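# Bamboo Preparation Board with Juice Groove

**Catalogue number 527 — Kitchen and Domestic Skills range**

The Drastholm board is a rectangular cutting board in bamboo, supplied to schools, day centres and supported living services. It is intended for general preparation of bread, fruit, vegetables and cooked meats, and may also be used at table for serving.

A shallow groove runs round the whole of the working face, set in from the edge. It collects juice from tomatoes, citrus fruit and carved meat, and should be emptied before the board is lifted.

## Specification

| | |
|---|---|
| Material | Bamboo |
| Finish | Food-safe oil, applied before dispatch |
| Groove | One face only |
| Reverse | Plain |
| Dishwasher | Not suitable |
| Carton quantity | 56 |

## Use and care

Wash the board by hand in warm water with a mild detergent, rinse it and stand it on its long edge to dry. It must not be left to soak. A thin coat of food-grade mineral oil should be applied when the surface begins to look pale; in daily use this is normally once a month.

Boards used for raw meat or fish should be kept for that purpose alone and marked accordingly. Adhesive labels are available separately under catalogue number 173.

## Setting out a work surface

The board requires a flat, dry counter. A damp cloth laid underneath will prevent movement on stone or other smooth worktops. Canisters, utensil pots and mugs are best kept in a row along the wall, leaving the middle of the counter clear for the board.
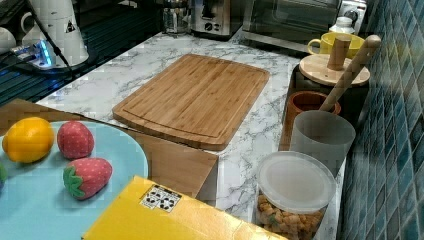 Where the board is used for teaching, play food may be introduced first, so that learners can practise placing and sorting items before knives are brought out. The Brelbridge teaching notes, prepared by Hanneke Martens, set out a sequence of short sessions for this purpose and are sent free of charge with carton orders.

## Ordering

Orders and requests for single samples should be addressed to Omid Jalali, Supplies Office — please quote the catalogue number in all correspondence. Boards damaged in transit will be replaced on return of the delivery note.

Page revised 23/06/2022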